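From: Mandla Fourie
To: Cluvley Residents List
Date: 21 January 2023
Subject: Re: Water pressure and the February shutoff

Kgomotso Mokoena wrote:
> Does anyone know if the shutoff on Odera Street is still
> going ahead? My bill jumped this month and I would like to
> check for a leak before they turn everything off. Also, is
> it one day or two?

It is still going ahead. The notice on the library door says the second week of February, one day only, from 7 in the morning until the crew is done. They are replacing the valve at the corner of Odera and Tedness, so both streets lose water. 91 homes are on that line.

As for the bill, read your meter last thing at night and again before anyone gets up. Mine went up 457 gallons over a week when we were away, and the cause was a worn flapper. Put a few drops of food coloring in the tank, leave it for half an hour without flushing, and look in the bowl. If there is color in it, the flapper is leaking. The part is cheap and takes ten minutes to change.
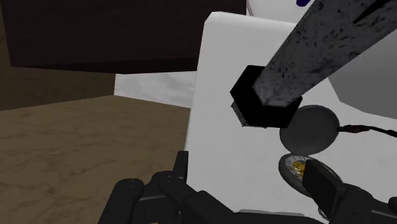
BEFORE THE SHUTOFF

Fill a couple of buckets the night before. One bucket poured quickly into the bowl will flush it. Turn off the water heater if yours is electric. If you have a softener, set it to bypass.

When the water comes back, open the bathtub tap first and let it run until it is clear. Take the screens off the kitchen and bathroom taps before you do, or they will clog with grit. Last time I forgot and spent the evening picking rust out of mine.

If you find a leak, keep the receipt for the parts. The water office will take something off a high bill if you send a copy with the form. They do not go back more than two billing periods.
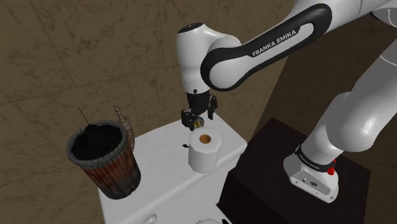

Kgomotso Mokoena added by phone this morning that the form is now at the front desk of the Sovura building, and that the office wants both meter readings written on it, with the times. She also asks whether anyone on Tedness has a spare meter key to lend. Reply to her directly, please.

Mandla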